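Call for Interview Participants: Handmade and Self-Taught

Tolell is looking for people to take part in a new series of written interviews. The series is called Handmade and Self-Taught, and it covers people who learned a craft, an instrument, a sport or a trade on their own and kept at it. We run one interview every other week on our site and reprint a selection in a small paper edition in July.

Our readers are mostly in Rivdale and Grurthorpe, but you can live anywhere as long as you can answer in English.

Who we want to hear from

You should be 18 or older and have spent at least 3 years on the thing you want to talk about. You do not need to make money from it. Past interviews have covered tattooing, bread, banjo repair, roller skating, sign painting and raising quail. We would like more people who started after 40, and more who quit for a while and came back.

We are not looking for product launches or press interviews. If you have a book or a shop, we will link to it at the end.

What you would do

Fill out the sign-up form and tell us in a paragraph or two what you do and how you got into it.

If you are picked, we send you a list of questions by email. Skip any you don't like. Most people write between 1,000 and 2,000 words, and we can't run anything over 3,000.

Send four to six photos you have the rights to. Phone photos are fine.

An editor will come back with follow-up questions, usually one round. You see the final version before it goes up and can ask for changes.

If you would prefer to talk, we can record a call and type it up. Calls run an hour and are held on weekday afternoons.
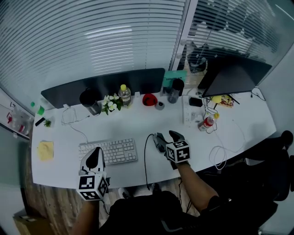
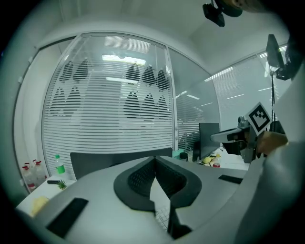 Pay and rights

Each participant gets a flat $100, paid by check or bank transfer within 30 days of the interview going online. If yours is chosen for the paper edition you get two free copies and another $50.

You keep the rights to your words and photos. We ask for permission to publish them on the site and once in print. You can use a first name only, or a nickname, but we need your legal name for the payment.

How to apply

Use the form on the Participate page, or write to us by mail:

Tolell Interviews
442 Negash Street, Suite 3
Rivdale

Please include:
- your name and the name you want to appear under
- your age and the town you live in
- what you do and how long you have done it
- a link to your work, if there is one
- whether you want to write or talk

Applications received by Dec 30, 2024 will be read for the first group. Anything later goes into the pile for the second group. We answer everyone, though it can take up to five weeks.

If you applied last year and were not picked, you are welcome to apply again. Please send a new form, as we do not keep the old ones.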